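Lundi soir, tard

Rentrée à 19 heures passées, les pieds en compote, mais quelle journée ! Je note tout avant d'aller dormir, sinon demain il ne restera que les sandwichs (très moyens, les sandwichs).

Donc, la porte ouverte de Nurkovden. J'ai pris le car jusqu'à Ullow avec Dilek, qui avait réservé nos places depuis des semaines et qui m'a parlé de bras articulés pendant tout le trajet. Sur place, un badge, un café, et hop, dans un hall où on crevait de chaud. C'est Rawiri Whitcombe qui nous guidait, un grand monsieur très doux qui parle si bas que le fond du groupe n'entendait rien. Je me suis faufilée devant, sans honte.

Le matin, on a vu les gros bras derrière leurs grilles, ceux qui soulèvent jusqu'à 30 kilos. Impressionnant, oui, mais au bout d'un moment j'avais compris le principe. Moi, ce qui m'a plu, c'est l'après-midi, quand Whitcombe nous a expliqué comment on apprend à une machine à ranger une chambre. On ne lui écrit pas des pages de consignes : quelqu'un prend des pinces en main et fait les gestes, encore et encore, avec une caméra dessus, dans de vraies pièces avec le vrai bazar des gens. J'ai trouvé ça presque tendre. Toutes ces heures à attraper des petites choses pour qu'un robot sache un jour le faire !

Dilek a demandé ce qui était le plus pénible à saisir. Les sacs en plastique, a-t-il répondu sans hésiter, et tout ce qui se froisse. Une boîte en carton, ça a des bords, on sait où la prendre. Un sac change de forme dès qu'on y touche. J'ai pensé à mon placard de cuisine et j'ai eu de la peine pour la machine.

Ensuite on a pu essayer les pinces, chacun son tour, sur une table avec des cubes en mousse. J'en ai fait tomber un sous le radiateur (le monsieur de chez Pearce, derrière moi, a été charmant). Il faut serrer beaucoup moins qu'on ne croit. Dilek, elle, a tout empilé du premier coup, et elle me l'a rappelé jusqu'à l'arrêt du car. En juillet ils remettent ça à Prallirura, elle veut déjà s'inscrire. Je crois que j'irai aussi, mais avec mon pique-nique.

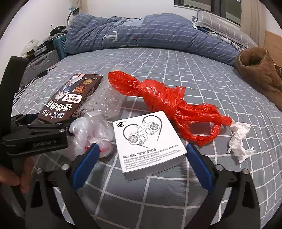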